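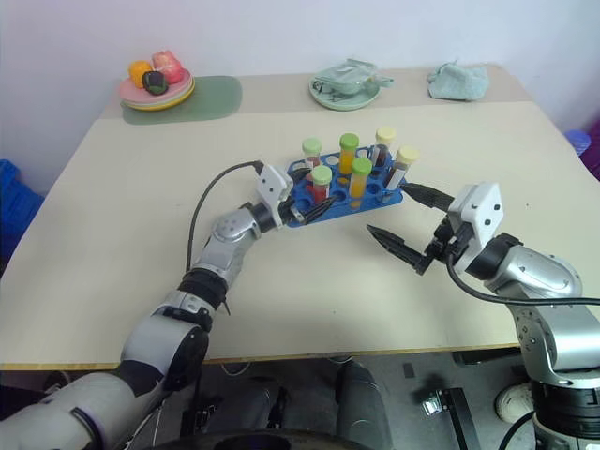

Notlow water gets its results, eventually

Tue 7 May

The town of Notlow has finally learned what is in its tap water, and the answer is mostly water.

The results, posted on the town website late in the afternoon under the heading "Misc.", end a wait that began in January, when homes on the east side of town reported a taste described in complaints as "pennies," "old pennies" and, in one case, "like licking a gate." The town received 324 complaints in all. It replied to 59 of them, mostly to ask for a street number.

Samples were taken from 40 kitchen taps and sent to Cemia, a private lab in Collado. Cemia found iron a little over the level at which people start to notice it and well under the level at which anyone needs to worry. Lead and bacteria were both within limits. The iron is thought to come from a stretch of old main under Mill Street, which the town has been planning to replace for long enough that the plan itself has been replaced twice.

Ritent, the contractor that runs the pumps, will flush the line overnight next week. Residents should expect low pressure between midnight and 5 a.m., and may see brown water at breakfast. The town's advice is to run the cold tap until it clears and to hold off on white laundry. Ritent calls this "a temporary color event."

The bill for the testing came to $784, less than the town spent in the winter on bottled water for its own offices. Asked whether the bottled water would now stop, the town clerk's office said the contract runs through the end of the year and the coolers are already paid for.

A new main is still on the list for Mill Street. It sits just under the repainting of the bandstand, which was moved up after complaints about the color. The full lab report can be read at town hall during opening hours, on paper, at the desk next to the drinking fountain. The fountain is out of order.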